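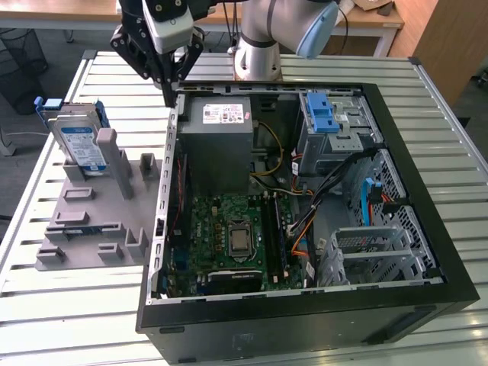
Kha Lại, Workshop Editor
February 17, 2026
14 comments | 1,027 shares

Getting to know the inside of an old desktop (before you unplug anything)

If you've inherited an old office tower, or you've had one sitting under the stairs for longer than you'd like to admit, I'd love for you to open it up. I learned on a hand-me-down much like that, and I still think a secondhand desktop is the friendliest teacher there is. Everything is big enough to see and most of it comes apart with one screwdriver.

Start by shutting the computer down properly, then pull the power cord and press the power button for a few seconds. Take off the side panel and lay the tower down with the open side facing up. I know plenty of people work on theirs standing up, and I did too for years, but your neck will thank you for laying it flat – and so will any little screw you happen to drop.

Now take your time and look. The gray box with the printed label is the power supply. Leave that one closed, please, whatever else you do! It can hold a charge after it's unplugged. The yellow and black wires coming out of it carry power to the rest of the machine, and you can follow them with a finger to see where each bunch ends up.

The big green board is the motherboard. Find the square silver frame near its center, which is the CPU socket. If there's a protective cover plate in it, as there is on mine, leave it in place until you have a processor ready to go in. Beside the socket are the memory slots, with their black and white latches. To take out a stick of memory, touch the bare metal of the case first, press the latches outward, and lift the stick by its edges.

The graphics card sits in a slot of its own. It may be held by a screw or a clip at the bracket end, and there is often a small catch on the slot as well, so if it won't budge, stop and look for whatever you've missed.

That leaves the cables, and oh, there are always so many of them. The flat bright blue kind is usually SATA, the sort that goes to a drive. Before you unplug any, wrap a bit of masking tape around each one and write down where it came from. I skipped this on my first computer and spent 2 evenings putting it right, with a pot of tea and a fair amount of muttering.

In March I'll go through cleaning out the dust and fitting more memory, so keep your screws in a jar until then.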